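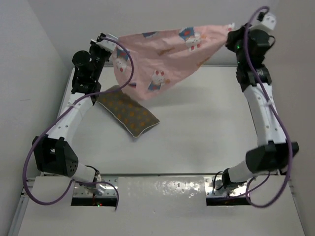
One customer wrote to us in February that the loose cloth over her seat cushion was square to the edges in the morning and had turned a hand's width by supper, and asked whether the cloth was faulty or the cushion too slippery. It is usually neither. Most of the questions below concern the same problem in one form or another: size, grip, or the way the cloth is put down.

Home Cushions Cloths Care Returns FAQ Contact

Loose cloths for cushions and pads: frequently asked questions

Last revised 27/08/2024

What is a loose cloth?

A single piece of hemmed fabric, without zip, ties or elastic, laid over a cushion or pad and tucked under at the sides. Gernberg sells two: the Illar, a light printed cotton, and the Paredes, a heavier plain cotton. They are meant for flat cushions. A bolster or a round cushion needs a sewn cover.

How do I work out the size?

Measure the cushion across the top at its widest point. Add the thickness twice, then add the tuck twice. We allow 10 cm for the tuck. A square cushion 9 cm thick, under a cloth 94 cm square, can therefore be up to 56 cm across. Repeat the sum in the other direction if the cushion is not square.

Measure the cushion without its present cover if that cover will be coming off. Do not press it flat while measuring.

Can the tuck be shorter?

Yes, on a cushion that is not sat on. On a dining chair or a bench a shorter tuck works loose at the front edge first. A longer tuck does no harm on a thick cushion, but it forms a ridge under a thin pad, and the pad will then rock.

Which way up does a printed cloth go?

Print side out. On the Illar the hem is turned towards the back, so the side showing the fold of the hem goes against the cushion. If the pattern runs in one direction, decide which edge is the front before lifting the cloth. Turning it once it is down drags the cushion round with it.

How should the cloth be laid?

Place the cushion flat on a table, away from the chair. Hold the cloth by two neighbouring corners and lift it until the lower edge clears the cushion. Keep the top edge taut. Lower the far edge first, past the far side of the cushion, then bring the held edge towards you and let it down.

Check the overhang on all sides before tucking. Correct it by lifting a corner and laying it again. Pulling a cloth sideways across a textured pad stretches it on the bias, and it creeps back later.

One corner always bunches when I hold it. Does that matter?

Only if it is put down in that state. Open the corner out with a thumb before letting go. A gathered corner shortens that edge, and the opposite corner will then appear too long even though the cloth is square.

In what order are the sides tucked?

Front, back, left, right. Fold each corner as for a bed sheet: tuck the front, lift the hanging side up on to the cushion, tuck what remains below, then drop the side and tuck it. Smooth from the middle outwards with the flat of the hand. Press down at the left and right edges together when settling the fabric, as pressing one side alone moves the whole cloth towards it.

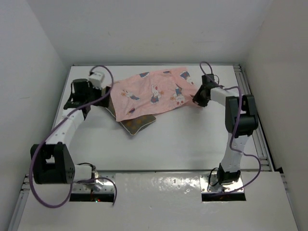
The cloth slides. What can be done?

Look at the surface underneath. Smooth synthetic covers give very little grip, and a light cotton will move on them whatever the tuck. There are two remedies. The first is a layer of brushed cotton between the cushion and the cloth, cut to the top face only and not carried over the sides. The second is the Paredes, whose weight is sufficient on most surfaces.

We do not recommend pins. They find their way through to the upper side. Spray adhesive marks cotton permanently and will void a return.

Will a dark cushion show through a light cloth?

Through the Illar in a pale shade, slightly, in strong daylight. A patterned cushion shows more than a plain one. Lay a single thickness over the cushion by a window before washing it, and if the pattern can be made out, use a lining layer in white. The Paredes is opaque in all colours.

Should the cloth be washed before use?

Yes, once, by itself. Both cloths are cut with an allowance for first shrinkage, and the sizes given on the product pages are sizes after washing. A new cloth will therefore measure slightly larger than stated. Follow the temperature on the sewn-in label, dry flat or on a line, and pull the hems straight while damp.

Does it need ironing?

The Illar, yes, on the back. The Paredes may be smoothed by hand while damp and left. Creases from the packet drop out of neither.

Can it be used outdoors?

In dry weather. Neither fabric is treated against rain or sunlight, and printed colours will fade if left out. Bring the cushion in with its cloth, and do not store the two together if either is damp.

Do you cut to size?

At the Berna workroom only, and from the Paredes only, as the Illar is printed to a fixed repeat. Send the finished length and width, including tuck. Cut pieces cannot be returned unless the error is ours.

What if I have ordered the wrong size?

Return it unwashed with the packing slip. A washed cloth cannot be exchanged, so check a new one against the cushion first: lay it over, untucked, and see that every side reaches the table with fabric to spare.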